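How to Build a Bare-Bones Monthly Budget

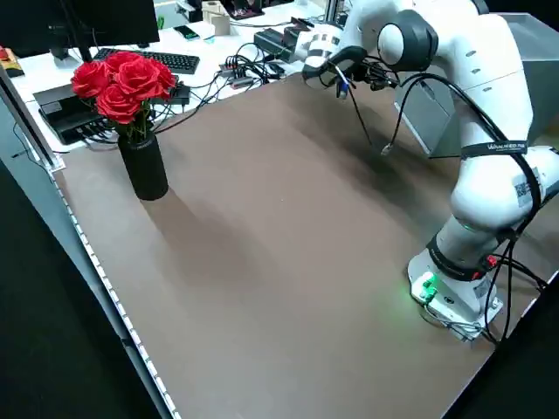
White robot arm at the right side of a taupe-brown work table.

I love this exercise, and all you need is a pencil and 30 minutes!

Step 1. Write down your take-home pay for the month. Let's say it's $2,000.

Step 2. List what you can't skip: rent, food, child care, bus fare, the phone. Use last month's real bills (guesses always run low, mine included).

Step 3. Add it up. If the must-pays come to $1,229 before child care, write that down and put child care on its own line, so you can see how much it weighs.

Step 4. Divide yearly costs like car tags by 12 and add those too. Mine added $118 a month, wow!

Step 5. Subtract. If you land below zero, bring the sheet with you when you apply for help with rent or food.

Lautaro Troncoso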